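We use cookies to keep you signed in and to remember your ticket filters. Accept all / Manage choices

Ticket: Upstairs thermostat drops off the network every night
Status: Open, waiting on customer
Product: Homimell hub with two thermostats
Opened: 12 Sep 2021

Customer wrote:

Hello, and thank you in advance for reading all of this, I know it's long. We have had the Homimell system since July and for the most part we love it. The downstairs thermostat has never given us a minute of trouble. The upstairs one goes offline every single night a little after 11, and it stays that way until somebody walks up to it and presses the side button. Then it's perfectly happy until the next night.

I have already tried new batteries (twice, two different packs), taking the thermostat off its plate and putting it back, and removing it from the app and adding it again. That last one worked for two nights and I got my hopes up! The house is an old one out in Gomwood with thick plaster walls, so I did wonder about the signal, but the app shows three bars up there all day long.

Support reply:

Thank you so much for writing all that down, it saves us both a lot of back and forth. Three bars is plenty, so I don't think your plaster is to blame. When a thermostat drops at the same hour every night, I like to look at the router first. Many of them have a night setting that turns off one of the wireless bands or restarts the whole thing on a timer. Could you sign in to yours and look for anything called schedule, eco mode or auto restart? Please write down what you find before you change it, so we can always put it back.

Also, when you have a moment, send me the firmware number for each thermostat. It's in the app under the device name, right at the bottom.

Customer wrote:

Well, you were right that there was something! Eco mode was on, from 11 at night until 7 in the morning. I had no idea, I suppose it came that way from the Tsolakis store where we bought it. I turned it off and the thermostat stayed connected until past 2, which is a record for us, and then it went off again. So we're better but not cured.

Firmware is 20 on the downstairs one and 7 on the upstairs one. I'm guessing those ought to match?
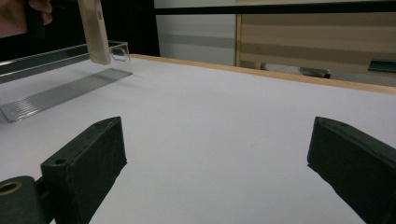

I should say too that the hub sits in the den, next to the cordless phone. I can move it if you'd like me to, there is an outlet in the hallway that would put it closer to the stairs - just tell me which you would rather I try first, as I don't want to muddle things by doing both at once.

Support reply:

You're very wise to do one thing at a time, I wish I had your patience. Leave the hub where it is for now and let's do the firmware. They should match, and the older version had a known problem with waking up again after a quiet spell.

Open the app, choose the upstairs thermostat, then Update. Keep the phone on the same network and leave the thermostat alone for some 30 minutes. The display will go blank partway through and that's fine. When it comes back, check that the number reads 20, and then give it two full nights with eco mode off.

If it still drops, move the hub to the hallway and write back with the time it went offline. I'll keep this ticket open in the meantime.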